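Ccori notebook, 10/5/19

Right, catching up, because I've let this slide and there are things in my head that will be gone by tomorrow.

The new pads are on. Blue ones, cut from the softer sheet that came in the Draltness parcel, and I'm much happier with them than with the old grey batch. The old ones had gone shiny and were letting go of anything thicker than a tea towel. I cut the new ones with a fresh blade and a steel rule, cleaned the backs with meths, left them under a clamp over lunch. Second one went on a touch crooked and I peeled it off and did it again (so there's a bald patch in the glue near the root, watch that one for lifting).

Pivot screws: I'd been nipping them up too hard. You want them just short of snug, so that the fingers swing open by themselves when the trigger's let go, and then a dab of the weak threadlock. Weak one! The red tube on the Plukdale bench is the strong stuff and I've already ruined one screw head finding that out.

Springs next. I swapped the return spring for the longer one out of the same parcel and the trigger pull is so much nicer. Before, my finger was aching after a handful of grabs, and I know Reinhold's was too, though he wouldn't say so. The trigger still has a bit of slop at the start of its travel, 2 mm by the calipers, and I think that's the hole in the link having gone oval. Reprint the link with more wall around the hole. Not urgent.

Then the fun bit, clothes on a bed. I've been doing all my grip trials on the bench with flannels and they behave far too well. A flannel just lies there. Real clothes have thick bits and thin bits, and the one that's been beating us is an elastic waistband, since it springs away from the pads just when you think you've got it. So it's a pair of grey printed joggers for now and I'm sticking with them until the waistband stops winning.

What I'm looking for with waistbands, so I remember it next time: come in with one finger flat against the sheet, let the other one do the moving, and close slowly. If both fingers come down together they skate over the ribs. If you close fast you get a lovely big pinch of fabric and half of it is bedsheet.

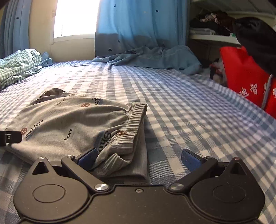
Reinhold: I still think you're fighting the wrong part. The pads grip well enough now, it's the angle. Put a wedge behind each pad so the tips meet before the roots do, then it will nip a hem as well as a waistband. I had 11 degrees on my old pair and never had to scrape at the cloth.

Fair point, and I did go back and look at his old pair, which are still in the drawer under the drill press. The tips do meet first. Mine meet nearer the middle, and that's lovely for a fat fold and hopeless for a single layer. I've drawn up a wedge and it's sitting in the print queue behind someone's enormous plant pot. I'll do 11 for a start as he suggests, and then a shallower one at 7 to compare, as I've a feeling the steep one will make the pads wear at the tips and nowhere else.

One thing he's wrong about, sorry Reinhold - you can't put the wedge behind the pad without moving the pad screw, because the backing piece bottoms out. I tried it with folded card. So the wedge has to be part of the backing, printed in one go. Drawing's in the Ccori folder, the file with "wedge_b" in the name. Ignore wedge_a, it's mirrored.

Weight. I put the whole thing on the kitchen scales after the spring change and it's gained 29 g over the last version, nearly all of it in the body where I thickened the ribs. It doesn't sound like much but you do feel it at the wrist when you're leaning across a mattress. Might hollow out the underside. Might also just get stronger wrists.

Filler (my little logging script, for anyone reading this who wasn't there for the naming argument) dropped out twice in the long run. Both times the file was there and had the right name and had nothing in it at all, so I think it's opening the log and then losing the card before the first write. I've added a beep. If you don't hear the beep, stop and restart it, don't carry on folding for ages like I did.

Next lot is two grippers on the one garment. I'd put this off because getting both of them lined up in the log is a faff, but a single one can only do so much with trousers. You can pinch and you can drag, and that's your lot. With two you can hold the cloth down with one and lift with the other, or stretch an edge between them, and suddenly folding starts to look like folding. 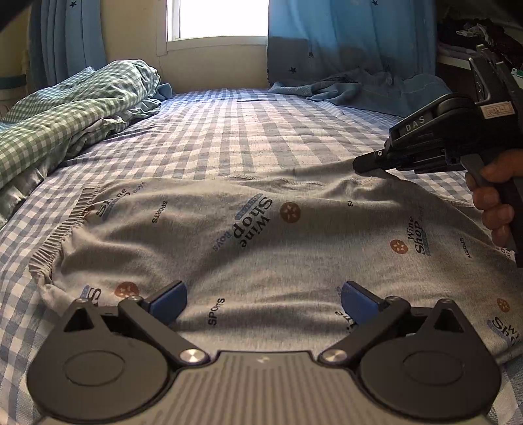
Entry by Henrike Petersen
Plukdale shared workshop, Ccori log

Notes on using the pair, while it's fresh.

Pinching a thin peak of cloth with just the very tip works much better than I'd expected on this sort of knit. Go for the tip first and only then decide how much more to take. Jersey with a bit of fluff to it is kind to us here. I wouldn't like to promise the same on a shiny football shirt, and somebody should bring one in so we can find out.

Print on the fabric matters too! Where there's a big block of lettering the cloth is stiffer and the pads slide a little before they bite. Aim between the prints if you can. I've scribbled this on the whiteboard as well.

Elbows. Working two-handed I kept knocking the housings together at the middle, and the rounded lobes are exactly the wrong shape for this, they roll past each other and take the fingers with them. Coming in from different sides of the garment is the answer for now. Having both parallel is asking for trouble. If we ever redo the bodies I'd like them slimmer towards the front, but that means moving the linkage and I'm not touching the linkage before June.

Window light: bright window behind the bed makes the recordings look terrible at that end, all white. Either draw the curtains or turn the work round so that you've got your back to the glass. I keep meaning to do this and then the sun moves and I forget.

Jobs, in no order:
- reprint trigger link, thicker wall round the hole
- wedges, steep and shallow, both sides (check mirrored!)
- check the bald patch under the crooked pad
- ask Draltness if they do that blue sheet any wider, the offcuts are maddening
- Filler: find out why the card drops, the beep is only a plaster
- put the strong threadlock somewhere I won't pick it up by mistake

Reinhold has the long hex key. I need it back for the wedge job, the short one fouls on the housing.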